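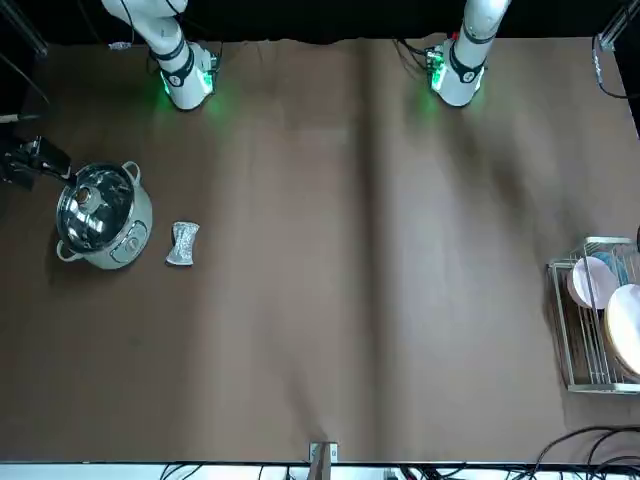

BAKELARI, 20 December 2018
By Surachet Phetsri

What is bail?

Bail is permission to live outside jail while a court case is going on. A person who has been charged with a crime can ask for it. The answer comes from the police at first, and later from a magistrate or a judge.

Being charged means the police have formally accused someone of breaking a law. The accused person has not been found guilty. A trial may be months away, and the law has to say where the person will stay until then. There are two main answers. One is bail. The other is called remand, and it means being held in custody until the case is dealt with.

What happened in Bakelari

Readers may have heard the word bail in reports about the Dahlgren Street warehouse case. A man was charged in November with receiving stolen goods. Police say 155 boxes of copper fittings were taken from a firm called Stano and later found in the warehouse. The man says he did not know they were stolen.

The magistrate granted bail, with conditions. The man must live at his home address, report to the police station every week and hand in his passport. He must also stay away from the warehouse and from anyone who works at Stano. The case will come back to court next year.

How does the court decide?

The magistrate does not decide at a bail hearing whether the person did it. The hearing is about risk. The court asks whether the person is likely to come back for the next court date, whether they might commit a crime in the meantime, and whether they might frighten a witness or hide evidence.

The prosecutor speaks for the state and may argue against bail. The defence lawyer speaks for the accused person and may suggest conditions that would lower the risk. A steady job and a fixed address can help. Having missed court dates before usually does not.

For most charges, the prosecutor has to show why bail should be refused. For some very serious charges the rule is turned around, and the accused person has to show why it should be allowed. The exact rules are different from one state to another.

Does bail cost money?

Sometimes. In many cases the person only signs a written promise to come back. In others, the court sets a sum of money as security. A friend or relative who promises that money is called a surety.

Suppose the sum is $900. If the accused person comes to court each time, the surety does not lose it. If the person runs away, the court can order that the $900 be paid to the state. Bail money is a guarantee – it is not a fine, and paying it does not end the case.

What if someone breaks the rules?

Breaking a bail condition is called a breach. Police can arrest the person and bring them back to court. The magistrate may give a warning, add stricter conditions or cancel bail. Missing a court date without a good reason is normally a separate offence.

Can children get bail?

Yes. Children who are charged go to a children's court, and custody is meant to be the last choice. A child on bail may have to go to school, be home by 9 at night or stay with a particular adult.

Words to know

Accused: a person charged with a crime
Breach: breaking a condition set by the court
Custody: being held by the police or in a jail
Magistrate: the person in charge of a lower court
Surety: someone who promises money so that another person can have bail

More explainers
What does a magistrate do?
Why are some names kept secret in court?
The Vumano Bridge inquiry: what is a coroner?
How does an appeal work?
What is a witness statement?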